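Automation at Hunby

Automation at Hunby refers to the introduction of robot arms and related software at Hunby, a firm that trains and tests machines for kitchen and dining work, and to the changes this brought to the jobs of its staff. The programme was announced in June as a way to "free people from repetitive tasks". Whether it has done so is disputed, and the published evidence is thin.

Background

Before the programme, Hunby ran its table-setting and clearing trials by hand. Staff laid out dishes, food packets and trays, moved them in set patterns, and wrote down the results. The work was dull but well understood, and a new starter could learn it in a day or two. Most of the staff came from catering.

The firm first bought arms from Fodeo, then added scheduling software called Cruzado. The software decides which trial is run next, at which table and by whom. Management described it as a helper. Staff guidance issued later states that its order of work should be followed unless a supervisor agrees otherwise, a rather stronger thing than help.

Effects on work

The company's own figures state that 3,537 trials were completed in the first quarter of use, compared with 328 in the last quarter of the manual system. The comparison is weak. A manual trial meant setting and clearing a whole table, while an automated trial may be a single lift of a single object. No figure has been given for trials that had to be stopped or repeated.

The number of people on the floor did not fall. Hunby employed 43 trial staff before the change and employs the same number now, a fact the firm offers as proof that automation does not cost jobs. The jobs themselves are different. Much of the day is spent putting objects back at their starting places, watching an arm, and pressing a key to record a pass or a fail. Former caterers who once judged how a table should look now follow a layout shown on a screen.

Pay grades were redrawn at the same time. The post of trial assistant was split into 2 grades, and most existing staff were placed in the lower one. Hunby says this reflects a lighter workload - staff who stand beside the tables for a full shift have questioned the word "lighter".

Typical set-up

Trials use common household goods, laid out on ordinary tables in an open-plan office. Cereal boxes, bowls and shallow dishes are typical, with a placemat underneath and the arm's gripper working from above.

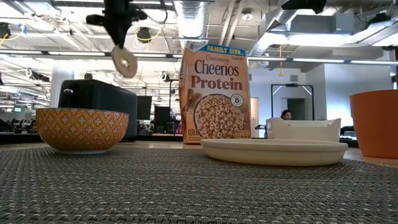 Leilani Oyelaran replied to an earlier version of this article that the daily count of trials tells readers very little, and that the tiredness comes from having to pay attention to something that rarely needs it. She added that she would not go back to the paper forms, which were worse than people now remember.

Reception

A review by the consultancy Zandemora, dated August 30, 2024, called the programme "a clear success for all concerned". The review was paid for by Hunby and quotes no member of the trial staff. A second review, promised for the following June, was to include interviews on the floor. It has not been published.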